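Lunch & Leftovers > Packing > Insulated Bags

How to Pack Fruit in an Insulated Lunch Bag

2020-10-22
By Domenica Berchtold

An insulated bag keeps a sandwich cool without any trouble. Fruit is harder. It bruises, it rolls under things, and it leaves a smell in the lining if you forget a piece in there. I pack two of these bags most mornings, and the steps below are what I have settled on. You need a bag with a zip top, one ice pack, a dish towel, and whatever fruit you plan to take.

1. Open the bag all the way

Unzip the top to the end on both sides and fold the flaps outward. A half-open bag makes you push things in past the zipper teeth, and a banana skin marks easily. Flip the carrying strap over to one side as well. If it hangs across the opening you will catch it every time you reach in.

2. Check the lining

Run your hand along the foil and into the corners. Crumbs collect where the seams meet. Wipe the foil with a damp cloth and a drop of dish soap, then go over it again with plain water. Don't scrub. The foil is thin and it will crack along the creases if you work at it. Leave the bag open until the inside is dry.

My first bag was a Selleo and I ruined the lining in a month with the rough side of a sponge. The one I have now is a Dikis and it has lasted since March of last year with nothing but a soft cloth.

3. Set out the fruit before you pack

Put everything on the table next to the bag and look at it together. Firm and heavy fruit goes in first, soft fruit last. Pears and apples can take some weight. Bananas and ripe peaches can't. If a banana already has a soft place on it, eat it at breakfast and pack another one.
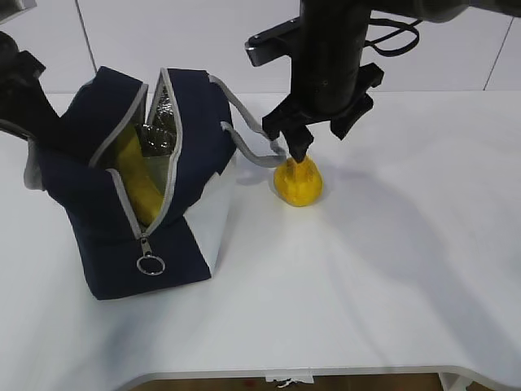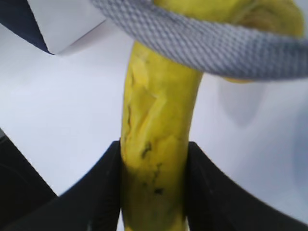
4. Ice pack on the bottom, towel over it

Lay the ice pack flat on the floor of the bag. Mine is a Neves slim pack, 400 grams, and it fits with a little room at each end. Fold the dish towel in half and put it on top. Fruit that sits right against a frozen pack gets brown patches, and bananas are the worst for this. Two layers of cotton is enough.

For a short trip with only bananas and citrus, leave the ice pack out. They don't need it.

5. Build up from the sides

Place the firm fruit against the short walls of the bag and work toward the middle. Any boxes go in next, standing on edge if they will stand. My usual container holds 600 milliliters and takes up just under half the width. Fill small gaps with a napkin or a pair of rolled socks if it's a gym day. The fruit should not slide when you tip the bag a little.

6. Banana on top, curve up

Hold the banana near one end and lower it in lengthwise, with the curve facing up like a bridge. Set down this way it touches the things under it at two points and the middle stays clear. If it is too long for the bag, lay it corner to corner. Don't bend it to fit. Keep the stem away from the zipper.

If you are packing more than one, leave them joined at the stem. Separated bananas split at the neck when they get knocked around.

7. Close it in two passes

Zip halfway, press gently on the top with your palm to see if anything is sticking up, then finish. If you feel a lump under your hand, open it and move that piece. A zipper that has to be forced is pressing on something.

8. Empty it the same day

Take everything out when you get home, including the towel. Stand the bag open on the counter overnight. For a stale smell, put a spoonful of baking soda in a saucer, set it inside, and zip the bag shut until morning.

A few notes from readers

Hajar El Khatib wrote to say she wraps pears in a paper towel and puts them stem down, and that they come out better on the bus to Truvcombe. I tried it and I agree about the paper towel. Stem down made no difference for me.

Grapes should go in a box with a lid. I have tried bags, and they get crushed.

Cut lemon needs its own small container or the whole lunch tastes of it. Whole lemons can ride anywhere.

If the strap is the clip-on kind, check the clips before you load the bag. One of mine let go on the stairs with 11 plums inside.

Filed under: Lunch bags, Fruit, Everyday packing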